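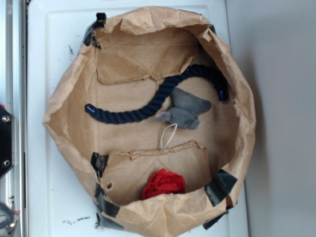
Wota Robotics Club, Zatdale College

The bag task began as a warm-up. Valbona Leka, who leads the student team, wanted something that could be set up quickly and that a gripper would find awkward. A brown paper bag with its top rolled down did the job.

"We tried a plastic tub first and it was too easy," she says. "The sides stay where they are. Paper moves when you touch it, and then the thing you wanted has moved as well."

The rules fit on a card. The arm has 240 seconds to take named items out of the bag and put them down outside it. A grey mouse, a length of navy rope and a crumpled red ball are on the list this term. Taping the rim was Kristaps Petrauskas's idea, after two bags had split.

"I'd have used more tape," he says. "Valbona thought it would make the bag too stiff."

The red ball is the item the team argues over. It has no proper shape, so there is no fixed place to take hold of it. Petrauskas prefers to go in low and close slowly -- he says a fast grip only pushes it further into the folds.
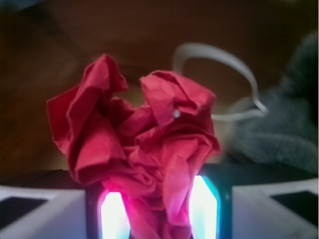
The red item between the gripper fingers, seen from the wrist.

The club entered the Dridunum student contest in April with five members, most of them new to robotics. Leka studies mechanical engineering. Petrauskas came over from computing and had never used a spanner on anything bigger than a bicycle.

"He learned," says Leka. "He also lost a lot of screws."

Their tutor, Valdis Lill, mostly keeps out of the way. He asks for a written note after each session and reads them all. "I want to know what they expected to happen," he says. "The result I can see for myself."
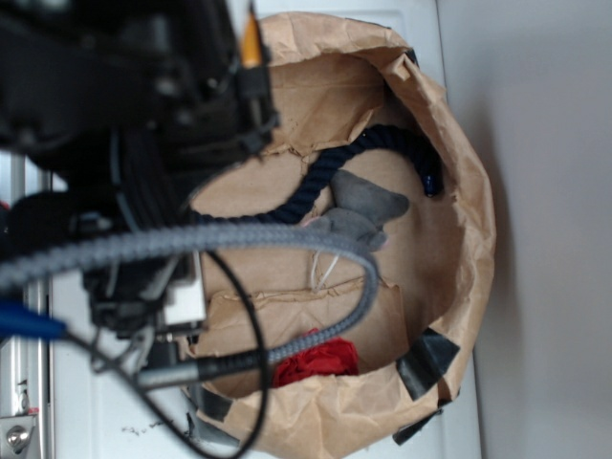 Interview by Maarja Vasiliauskas

Asked what takes up most of the time, both students say cables. Each new route for them changes how far the arm can turn, and the program then has to be checked again.

"You plan a path for the arm," says Petrauskas, "and you forget the arm is towing things."

Leka keeps a notebook of paths that worked and paths that did not. There are over 20 pages on the bag alone. She would like the next group to start from those pages, though she admits her handwriting may put them off.

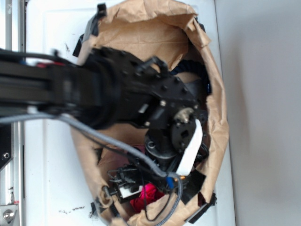

She has also asked Lill whether the list of items could change every term, so that a program written for one set cannot simply be handed down. He has agreed to a trial. Petrauskas would like a set of keys on it. Leka wants a sock.

The team's next practice is in the Liepiņa workshop, where new members can come and try the controls.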